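Sourdough, year two

18 Sep 2021

I've been meaning to write this one for ages, and this morning's loaf finally pushed me into it. It was the best one I've ever baked! Big open crumb, a proper ear along the top, and that crackling noise as it cooled on the rack that makes you stand in the kitchen like a goose, listening to bread.

So, some notes on where I've got to. If you were reading back in February you'll remember the bricks. I had a whole run of them, flat and sour and grey in the middle, and I blamed the flour, the oven and the weather in that order. The trouble was my starter. I was feeding it when I remembered to, straight from the fridge, and then expecting it to lift a kilo of dough the same afternoon. Poor thing.

What changed was a long phone call with Dae-han Joo, who I used to share a house with and who now bakes for a living. He asked me what my starter smelled like at its peak and I had no idea, because I'd never once caught it at its peak. His advice was to leave it on the bench and feed it morning and night, then keep my hands off the baking until it was doubling every time. I did that, and I sulked a bit, and then one evening it had climbed right up the jar and was pushing at the lid. I was so excited I rang him back.

The starter is called Cloker, by the way. My daughter named it and won't say where she got it from. There was a second one called Wolta, a rye, but I left it on top of the heater over a long weekend and we don't talk about Wolta.

My everyday loaf now is mostly white bread flour with a scoop of wholemeal, and the water sits at 70 per cent. I tried going wetter, since every baker on the internet seems to, and I ended up with something I had to pour into the tin. 70 suits my flour and my hands. I mix in the evening, give it a few folds while dinner's on, and let it go on the bench until it wobbles when you nudge the bowl. Then it gets shaped and goes into the fridge overnight. Cold dough is so much easier to score, I can't believe I put up with the other way for so long.
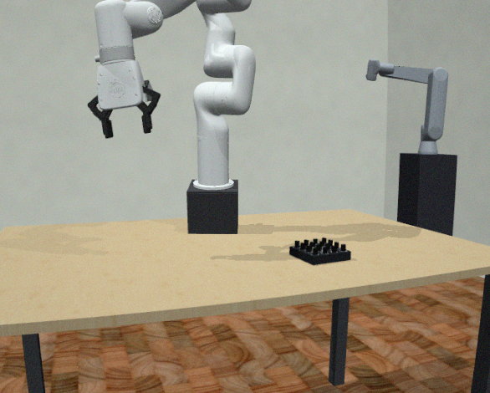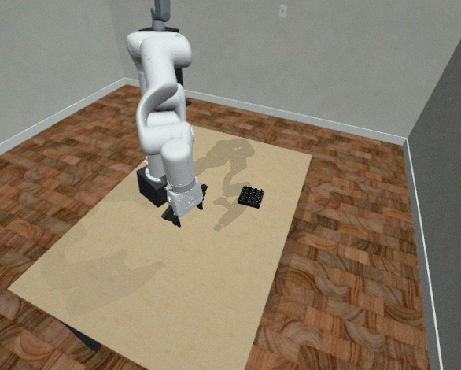

Two renders of a white robot arm at a table.

Shaping was the other big hurdle. I used to wrestle the dough as if it owed me money, and all the lovely air I'd waited for would go straight out of it. Now I flour the top, flip it, fold the sides in like an envelope, roll it up and drag it gently towards me until the skin goes tight. If it sticks, I wet the scraper and leave the flour alone. Then ten minutes' rest with a tea towel over it, and a second, very light go before it goes in the basket.

I'm also weighing everything, even the water. I held out against scales for a year (my nan never owned any and her scones were magnificent) but bread really does reward it. I write the amounts and the kitchen temperature in an old school exercise book, which is now so crusted with dough that the pages have to be peeled apart. On a cold night the bulk rise can take twice as long, and it's very cheering to flick back and see that I panicked about exactly the same thing last winter.

As for the leftovers, I keep the discard in a tub in the fridge and it goes into pikelets on the weekend. Just discard, an egg, a splash of milk, a pinch of bicarb and a bit of sugar. They come up beautifully fluffy with a slight tang, gorgeous with lemon butter. Crackers are good too, rolled as thin as you dare with sesame seeds and plenty of salt.

Next on my list is a fruit loaf with soaked currants and orange peel. I had a slice of one at a market stall and haven't stopped thinking about it, toasted dark, with far too much butter. If you've got a recipe that doesn't come out gluggy in the middle, please leave it in the comments, I'm baking again tomorrow and Cloker's already been fed.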